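Velard shows its salt collection in Morkeck

February 13, 2019

Velard opened its new high jewelry collection to clients and press this month in the upstairs rooms of its Morkeck store. The collection is called Radeck, after the salt mine where the founder's grandfather worked before he learned to set stones. It is the first full collection under Mingxuan Kang, who took over the design studio after six years as its senior model maker.

There are 90 pieces in all. Most houses of this size show half that many, and a good part of the Radeck pieces are small: ear studs, stickpins, narrow bands meant to be worn two or three together. The large necklaces are at the end of the last room and they got most of the attention on opening night, but the small pieces are where the new ideas are easiest to see.

Kang went down into the mine three times while he was working on the drawings. The upper galleries are open to visitors and the lower ones are not, and he was allowed into both. Salt there grows in cubes, often with smaller cubes starting from the corners of bigger ones. He brought lumps of it back to the studio and kept them on the windowsill, where they took up water from the air and lost their edges over the summer. Both states ended up in the collection. The first group of pieces is all square corners and flat faces. The second group is softer, with the same shapes rounded off as if they had been left out.

The stones in the first group are mainly rock crystal, white topaz and colorless sapphire. Diamonds are used, but sparingly, and usually on the side of a setting where they catch light from below. Kang said he wanted the wearer to find them later. The metal is white gold with a brushed finish, and on several rings the finish stops in a straight line halfway around the band, with a mirror polish on the other half.

Color comes in with the second group. The Radeck mine has a seam of pink salt and, deeper down, a gray one, and the stones follow: morganite, pale spinel, gray moonstone, and a few smoky quartz drops. The best of these is a collar called Lower Gallery. It uses 184 moonstones cut as small cushions, no two the same height, set so close that the metal hardly shows from the front. It took two setters most of a year. From a few steps away it looks like one surface. Close up, it is uneven, and the moonstones shift from gray to a cold blue when the wearer turns her head.

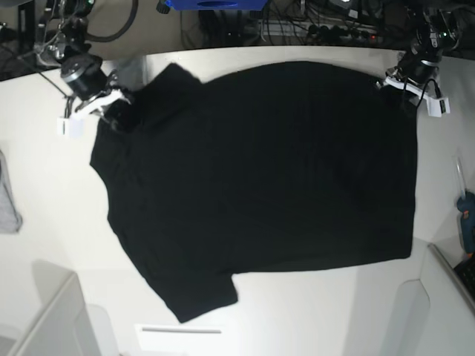
The collar is also very comfortable for its size. Every row is hinged, and the rows are joined by links that allow a little play up and down as well as side to side. Wing-sze Chien, who runs the workshop, developed the links for an earlier bracelet and had to make them again at a third of the size. She told the opening night guests that the first version pinched, the second rattled, and the third was the one in the case.

Chien's team made everything in the collection in the workshop behind the store, apart from the carved crystal. That was sent out to Štefanec, a family cutting shop that has worked for Velard before on smaller orders. Štefanec cut the eleven large crystal cubes in the Shaft necklace and hollowed each one from the back, leaving walls thin enough to bring the weight down by more than half. Inside each hollow is a tiny step pattern, cut by hand, that shows through the front as a set of squares going away from you. It is the kind of work that does not photograph well. If you can get to Morkeck, look at the necklace from the left side of the case, where the light is better.

Not everything in the collection works. The long earrings called Ladder are meant to recall the wooden ladders of the old shafts, and they are too literal next to the rest. The two brooches in yellow gold seem to come from another collection altogether. There is also a tiara, which the house says was made at the request of a client who then agreed to have it shown. It is handsome but stiff, and it has little of the movement found in the collar.

The rings are much stronger. The Cube ring comes in five sizes of stone, and the middle size is the one to try. The stone sits corner up, held by four claws that run down the edges of the cube and disappear into the band. It should catch on everything and somehow does not. A version in the softer style, with a rounded morganite, sits lower on the hand and would be easy to wear every day.

Velard has kept the prices for the small pieces within reach of people who are not regular high jewelry clients. The studs start at 1000 euros a pair and the narrow bands a little above that. Prices for the necklaces are given on request. Lower Gallery was already reserved when the doors opened.

There is a book to go with the collection, printed in an edition of 300. It has Kang's pencil drawings at full size, a short history of the mine, and several pages on how the moonstone collar was put together, with Chien's notes on the links. The notes were written for the workshop and have been left as they were, with corrections in the margins. Readers who make jewelry themselves will probably get more out of those pages than out of the rest of the book. Copies are sold at the store only.

The collection stays in Morkeck through the spring. Visits to the upstairs rooms are by appointment, in small groups, and last an hour. Clients who want to try pieces on should say so when booking, as some of the cases are opened only when Chien or one of her setters is in the building. The ground floor of the store is open as usual and has a small selection of the studs and bands.

In July the larger pieces will travel to the mine itself, where they will be shown for ten days in one of the upper galleries. The air at that level is dry and stays at the same temperature all year - good conditions for jewelry, according to Chien, though she is less happy about the stairs. Tickets for the gallery will be sold together with the regular mine tour. Kang will lead the first tour himself.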